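Fornar potteries agree common test for glaze wear

Four small tableware makers in Fornar are to use the same test for glaze wear from October, replacing the separate in-house methods that buyers have complained about for several years.

The method was drawn up by Niall Leckie, a ceramics technician at Kerr, and covers white and pale glazes fired for everyday table use. Each piece is washed 186 times at 60 degrees in a standard detergent solution, dried, and then checked for loss of gloss with a meter held at a fixed angle. A piece passes if it keeps at least 80 per cent of its first reading.

Makers have until now set their own limits. Umix stopped its test after 37 washes, while Kerr carried on until a change could be seen by eye. The results could not be compared, and two catering buyers had asked for a single figure on the order sheet. 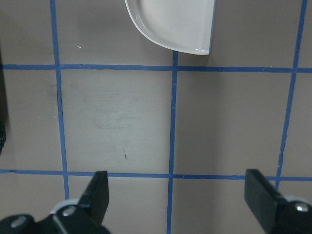

A white ceramic dish with a raised lip.

Pale glazes are the harder case. Grey marks left by cutlery show up sooner on them, and a worn surface holds the marks more firmly. The test does not measure cutlery marking directly -- that part was dropped after trial runs at two workshops gave readings too far apart to be of use.

"The washing side is settled," said Leckie. "Marking depends on the knife, the load and the angle, and we have not got a rig that repeats well enough."

Skye Moncrieff, who buys for the Rukemari canteens, said the figure would be added to her tender papers. Pieces already in stock will not need to be tested again.

Readings will be taken at the rim and at the centre of the well, and the lower of the two will be reported. The written method is available to other makers on request from Kerr. A separate test for coloured glazes is being drafted by Dariusz Adamczyk at Umix.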